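How to Quiet a Squeaky Floor From Above

Posted Mar 5, 2025

I have lived with squeaky floors in every house I've ever rented or owned, and for years I assumed the only cure was to tear everything up and start over. Then my neighbor Sinan Soylu came by one Saturday with a drill and a cup of talcum powder and fixed our hallway before lunch. I've done four rooms since then, and I'd like to pass along what I learned, including the parts I got wrong (there were a few!).

What you'll need

Talcum powder or powdered graphite
A soft brush and an old bedsheet
A stud finder
A drill with a thin bit
Finish screws or trim-head screws, long enough to reach well into the joist
Color-matched wood filler
Painter's tape and a pencil

Finding the squeak

Pick a quiet time of day. Turn off the dishwasher and the radio, put on soft shoes, and walk the room slowly, heel to toe, in rows the way you'd mow a lawn. When you hear it, stop and rock your weight back and forth until you've got it down to one board or one joint. Mark it with a bit of tape. Keep going until you've covered the whole room, even if you think you already know where the trouble is. My wife swore ours was by the window and it was a good yard away from there, under the rug.

It helps to have a second person. One walks, the other crouches and listens, and if you have a basement, the listener can go down there and look for movement between the subfloor and the joist. If you see daylight or a moving gap, a thin shim with a little wood glue, slid in snugly and never hammered, may be all you need. Hammering lifts the floor and gives you a brand new squeak a foot away. Ask me how I know.

Try the powder first

A lot of squeaks are just two board edges rubbing together. Sprinkle talcum powder along the joint, work it in with the brush, lay the bedsheet over it and walk back and forth for a couple of minutes. Wipe up what's left, and be thorough, as powder makes a finished floor slippery. Give it 2 days of ordinary use before you decide whether it helped. In our hallway it took care of everything but one stubborn spot by the bathroom door.

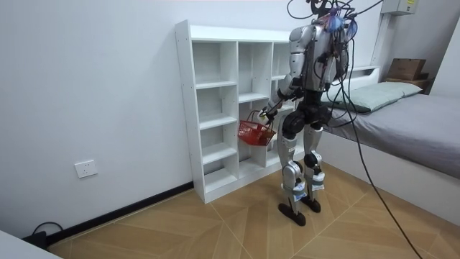
Screws are the next step if the powder doesn't hold. You have to know where your joists are, so run the stud finder across the boards and put down a strip of tape along each one you find. Joists usually run across the shorter width of a room, though additions and older houses like to surprise you. Look at what is standing on the floor, too. A cubby shelf against the wall, like the white one here, is worth emptying and sliding out of the way, both to get at the boards beside it and to hear what the floor does without that load pressing on it. Wood-look floors deserve a second look before you drill anything, and if yours is a floating floor, skip the screws altogether. It needs to move with the seasons, and pinning it down can make the joints pull apart.

Driving the screws

For solid boards nailed to a subfloor, drill a pilot hole a little thinner than the screw. Have your helper stand right on the board so it's pressed down tight, then drive the screw until the head sits just below the surface. Go slowly at the end. One screw on either side of the squeak is generally enough, and I'd test it before adding more.

Press filler into the holes with a fingertip, let it dry for 30 minutes or however long the tub says, and rub off the extra with a barely damp cloth. I buy the filler one shade darker than I think I need — light spots catch the eye far more than dark ones do.

If it comes back

Wood shrinks in winter and swells in July, and a floor that is silent in one season may grumble in the other. Rokeya Uddin wrote in after my last flooring post to say hers only squeaks when the heat is on, and a humidifier in the room settled it. If a floor dips or feels springy underfoot, leave the powder and screws alone and have somebody look at the joists.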